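4. Contributions to the Mutinwood County water board race

We used the disclosure forms filed with the county clerk through September. Hollis Villanueva entered the paper forms into a spreadsheet and Magdy Zaki checked each entry against the original. Gifts under $200 do not have to be itemized, so they appear only as a lump sum for each candidate.

The file has 434 itemized gifts. The largest single donor was Zarik, a gravel and paving company, which gave $4,000 to the Chávez campaign in two payments. Grillico, which runs restaurants in the county, gave $1,836 and split it between two candidates. Most of the other gifts came from people who listed a home address in the district. 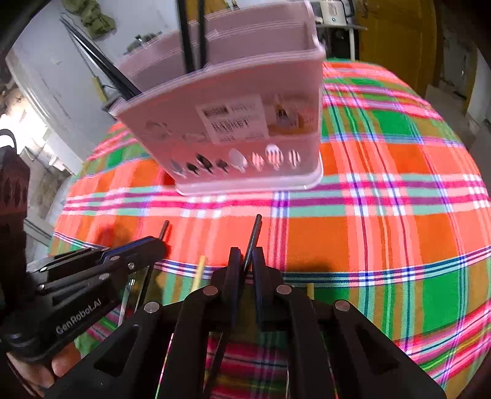

Figure 3. Pink cutlery drainer with black chopsticks, on a plaid tablecloth.

Sorting donors by industry was harder than we expected. The form asks for occupation, but many people wrote "self" or left the line blank. We looked up business names in the state register and put the rest under "unknown." Retired donors were kept as their own group, even when a former employer was listed.

Chávez received more from construction and paving than any other candidate. Farm owners gave mostly to the incumbent. We did not look at how board members voted after receiving money, and the data cannot show why a donor gave.

Two late forms were missing a signature page. We left them in the totals and marked them in Appendix B.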